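Re: [sim-practice] Checklist for tabletop scenes, draft 4

On the Sheehan list, somebody at Festton wrote:
> I still don't see why section 2 needs a rule about how objects start out.
> We set everything upright in a grid and it works fine. If people want
> messy tables they can add that on their own time.
> Also, do we really have to publish the random seeds?

Hi all,

I'm going to stick up for section 2, because I got burned by exactly this in October! We ran 1000 trials on our Vemon scenes with every cup and bowl standing up nicely, wrote down a lovely success number, and then another team tried the same policy with the cups tipped over and it fell apart. Our number wasn't wrong, it just didn't mean what people thought it meant.

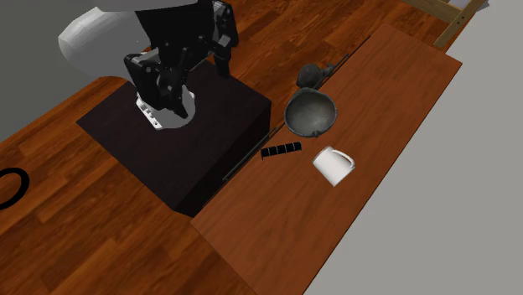 My suggestion for the wording is that each scene file has to say which way up every object starts, and that a share of the trials must use tipped or sideways starts. I'd also like clutter to get its own line. A mug lying over on the table with its handle pointing off to one side is a different grasping problem from one standing by itself, and so is having a bowl and a black cylinder right next to it. If you report both kinds of start under one score, please split them out - a reader can always add them back together, but can't pull them apart.

On seeds, yes, I think we do have to publish them. It's one extra column in the log. We did it for all 2000 runs in the Brorkeo set and I spent maybe ten minutes on it (most of that was arguing with a spreadsheet).

One thing I'm less sure of is item 21, the bit about freezing the table height before testing. Does that cover the robot's base too, or only the table? I read it both ways and would be happy with either as long as we say so.

Will send edits to section 2 as a reply to this thread.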